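Mesach and Furkska settle textile tariff dispute, keep origin rule

Trade negotiators for Mesach and Furkska have agreed to phase out the retaliatory duties the two governments imposed on each other's textile products, according to a joint statement released Wednesday. The duties cover 3,374 tariff lines, from spun yarn to finished household linens, and will be removed in stages beginning in February.

Under the text, both sides return to the rates that applied before the dispute. The first stage covers yarn and unfinished cloth. Finished garments follow in the second stage, once customs offices in both countries have adopted a common certificate of origin. No end date is given for the second stage.

The dispute began when Mesach raised duties on imported woven fabric without first using the consultation procedure in the regional trade agreement. Furkska answered with matching duties and suspended its participation in the joint customs working group. The group will now resume its meetings under a rotating chair.

Rules of origin were the main point of disagreement. Furkska had asked that cloth finished in its territory from imported yarn be treated as domestic. Mesach objected that this would open its market to goods from countries outside the agreement. The compromise sets a local content threshold of 37 percent, measured by value at the factory gate. Shipments below the threshold pay the general rate. 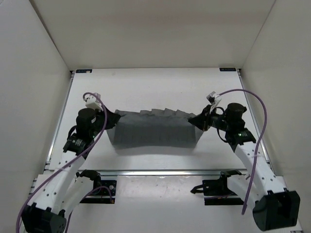
Effect on producers

A note from the Borkowska Institute, a trade policy research group, estimates that the phase-out will lower landed costs for importers by 2 percent on average. The institute expects most of the gain to go to mid-sized firms that buy cloth on short contracts. Larger buyers had already moved orders to suppliers in third countries, and the note does not expect all of those orders to return.

The mill district of Plukurow, on the Furkska side of the border, was among the areas most exposed to the duties. Roughly 100 firms there sell into Mesach. The district's trade association said it supported the removal of duties but objected to the cost of documenting local content, which falls on the exporter.

The agreement leaves open the question of state support for textile equipment purchases. Both governments run such programs, and each has described the other's as a subsidy. The statement refers the matter to the customs working group, with a written report due before the second stage begins. Neither legislature needs to approve the first stage, which can be carried out by regulation.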